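4.2 Perception in the washroom

We had assumed the washroom would be the easy room. It is small, everything in it is bolted down, and the floor plan in Nerdale's map matched the tape measure. The Jotham stack had by then run 312 episodes in the kitchen without a serious complaint, and we moved it over in May with the kitchen thresholds left as they were. Of the first 71 washroom episodes, the planner refused to start nine. It was right to refuse, given what it had been told.

The trouble was the mirror. Usora, our mapping module, fuses wrist-camera views into a single occupancy grid and has no concept of vanity. Whatever shows up in the glass gets placed behind the wall at its apparent depth, and the planner then spends its time budget reasoning about a room that does not exist.
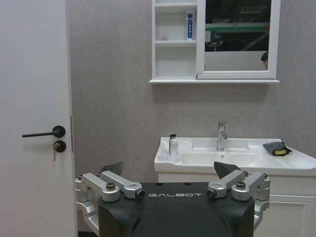
Figure 6. Wrist view with the door, mirrored cabinet and sink. The mirror reflects ceiling panels, a green horizontal element and part of a person.

A person is the worst thing to reflect, as the safety monitor treats any detected head as a reason to hold. We therefore added a planar mask: once a mirror is registered in the map, detections whose rays cross its surface are tagged as virtual and kept out of the grid. They still reach the monitor, at reduced weight. Dropping them entirely felt like the sort of decision one reads about later.

The faucet was the second offender. Depth on polished chrome is mostly fiction, so we fit a cylinder to the body from color edges alone and let the Bjarnason grasp scorer treat the spout as a keep-out volume. Small items on the counter get no such prior and are segmented fresh at each approach.

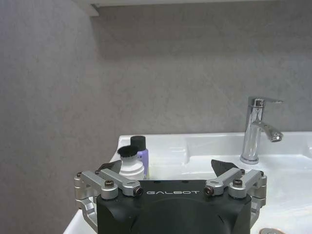 Occlusion by the hand itself remains a nuisance. When the gripper housing hides the base of an object, the segmenter guesses where the object meets the counter, and it guesses with great confidence. We now extend the visible sides down to the fitted counter plane and pass the planner an interval for the base position. Over the following 238 episodes the planner found no cause to refuse a start, though it did take longer to agree to several of them. Planning time is treated in Section 4.3.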